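Unit 4: Backdrops, Lettering and Small Tabletop Displays
Course handout, Display and Presentation Basics
Instructor: Harish Chaturvedi, Ellport Center for Continuing Study

Read this before the February workshop. Bring scissors, a pencil, a steel ruler and the straight pins from your Unit 2 kit.

4.1 Fabric

A dark backdrop does two jobs. It hides the wall, and it gives light-colored lettering something to stand out against. Black cotton or a cotton blend is the usual choice in this course. Shiny fabric picks up ceiling lights and is harder to work with.

Hang the fabric from the top edge and let it fall all the way to the tabletop. If the display will be seen from more than one side, bring the fabric forward at the left and right so that it wraps the table. Soft folds are acceptable. Sharp creases from storage should be steamed out, and this takes at least 20 minutes for a full-width curtain. Fasten the top edge before you do anything else.

4.2 Lettering

Cut letters from card. Pastel colors read well on black. A darker or contrasting edge around each letter keeps pale shades from running together when seen from across a room.

With two words, put the shorter letters in one row and the larger letters in the other. Rows do not need to line up letter for letter. Check the spacing from the far side of the room before you pin the last letter. 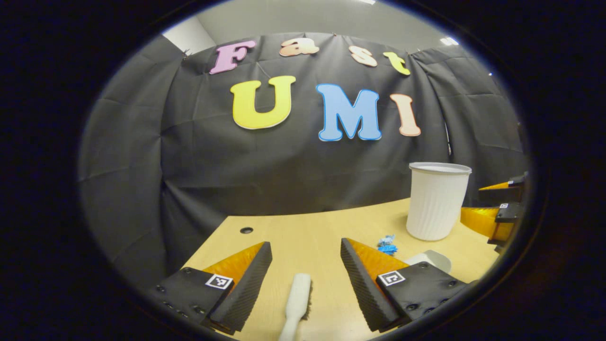 Figure 4.1. Two rows of cut-out letters on a black curtain, with the smaller letters in a slight arc.

Note that the M falls under the gap between two letters of the upper row. Staggering the rows in this way is a simple fix when the words have different letter counts.

4.3 The table

Keep the tabletop plain. A light wood surface under a black curtain gives a clear line where the two meet. Tall items go toward the back, near the fabric, and low items go in front of them. White items show up well against black, including a simple cup.

Many desks have a cable hole near the back edge. Decide early if you will cover it or leave it.

4.4 Exercise

Work in pairs. Each pair gets one table and one length of fabric.

1. Hang and wrap the fabric.
2. Choose two words, one above the other.
3. Draw and cut the letters. Upper row 50 mm high, lower row 90 mm high.
4. Pin both rows and place one tall item on the table.
5. Write half a page on what you would change.

The exercise is marked out of 100, with 20 for the written part. Hand in the written part at the start of Unit 5.

Reading: Solanki, chapter on letter spacing. The Grisari notes on fabric weights are optional.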